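Can a machine tidy the toy box yet?

Posted November 23, 2019
Filed under: house, machines

My sister asked me in July whether she should hold off on a new vacuum cleaner, as there would surely be a robot along soon that did the floors and the toys as well. I told her to buy the vacuum cleaner. I have been meaning to write down why, and a wet weekend in Flistau has given me the time.

The floors are more or less sorted. We have had a Sokitz disc for two years and it does the hall and the kitchen well enough. It gets stuck under the radiator by the back door and it can't manage the step into the utility room, so I carry it. It was cheap, the brushes wear out, and I would buy another one. The point is that it does one job, and that job is driving about on something flat.

Dishwashers and washing machines are the same sort of thing, and we forget they are machines doing housework at all. You put the work in a box and the box does it. Nearly all the effort that remains in our house is getting things into the box and out again. Loading, unloading, sorting, pairing, folding, putting back on the right shelf. I timed myself for a week, not very scientifically, and the washing machine took less of my time than finding the socks to go in it.

So the question I care about is picking up. Can a machine look at a heap of unlike things, get hold of one of them, and put it somewhere else?

In a factory the answer has been yes for a long time, provided the things are all the same. I worked for six years at Hakala, on the packing side, and the arms there lifted identical trays all day. If a tray came down the line crooked, the arm stopped and one of us walked over and straightened it. That was most of the job on a quiet shift. The arms were strong and quick and they had no idea what a tray was.

A child's toy box is much harder. Some of it is soft and some of it is hard, the shapes are awkward, and it is never in the same place twice. A person does it without looking. I can clear our front room while talking on the phone, and I couldn't tell you afterwards which hand I used for what.

People are working on it, with fairly ordinary objects. The usual set-up is an arm over a bin, with a handful of odds and ends inside, and the arm practises on those. A toy lobster is a good test, I'd have thought, with claws sticking out and a ridged body. A tape measure is fairly compact but heavy for its size, and it won't thank you for being held by one edge.

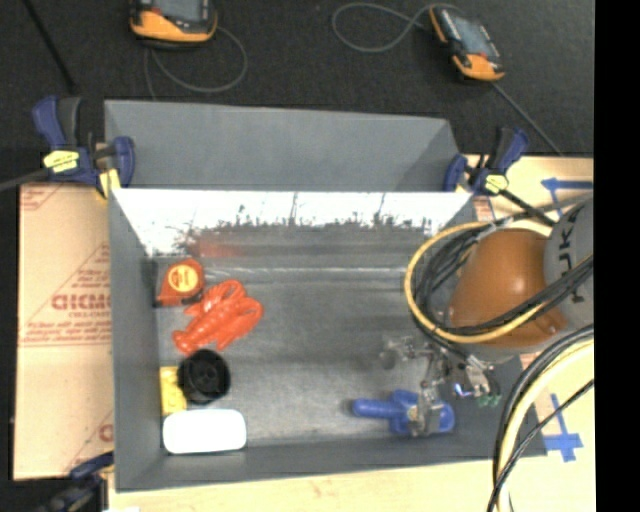
Knut Wunderlich wrote to me after my last post on this to say that I was being too hard on the things, and that picking out of a bin was the difficult part and the rest would follow quickly. I don't think it will. A bin has sides. Nothing rolls under the sofa, and there isn't a dog. Once the toy is in the gripper, it still has to go somewhere sensible, and in our house that depends on whose it is and whether it is broken.

He also pointed out that nobody expected much of dishwashers to begin with either, and I'll give him that one.

Then there is the money. Nesia had a kitchen arm on show at the trade fair, bolted to a worktop, and the man on the stand said they hoped to get it down to 3,000 in a few years. It moved a cup from one mat to another while I was there. He set the cup back by hand each time. For that price I could pay someone to come in and do the whole house for a good while, stairs included.

My guess is that shops and warehouses will get picking arms well before homes do. They can clear the floor, fix the lighting and keep people out of the way. I would like to be wrong, mainly about socks.

My sister bought an upright, by the way. It's too heavy for her and she has asked if I want it.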